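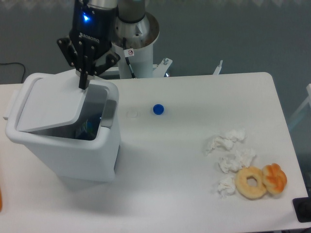
Bottle caps, little bins and a word of thanks

Those of you who have been getting this newsletter for a while will know that I can't leave the subject of bottles alone for long, and I'm afraid this month is no different! Hazel Halvorsen wrote to ask whether caps should be left on or taken off before a bottle goes in the bin, and she's not the only one wondering. For our collection on Godoy Street, please put them back on. A small blue cap left lying on the table is the easiest thing in the world to lose – I found one in my coat pocket last December – and a loose one tends to slip through the sorting screens.

The second thing is the bins themselves. Plenty of you have moved to a small white tabletop one with a swing lid, and I do think they're handy if you only have a drink or two's worth of plastic to put by in a day. They fill up fast, though, so open the lid right up now and then and have a proper look inside.

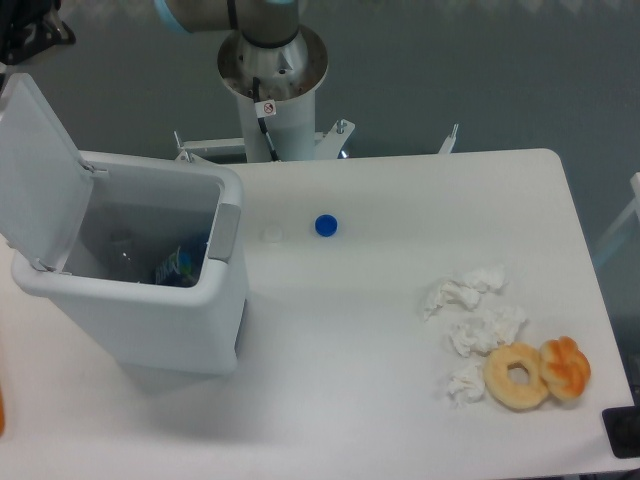

Clear bottles are the ones I always miss, lying down at the bottom against a pale lining, while anything with a printed label catches the eye right away. Labels can stay on, by the way. Junaid Mirani used to soak his off in the sink every evening (bless him), and he'll be glad to have the time back.

Give each bottle a quick rinse, let it drain, and bring the lot over whenever the side gate is open. We have 48 households taking part now, up from 15 when Kirsty MacRitchie first got us going, and there's still room on the list. Joanne Dobson is looking after new names, so do stop her in the hallway or leave a note in the Fedow mailbox by the stairs.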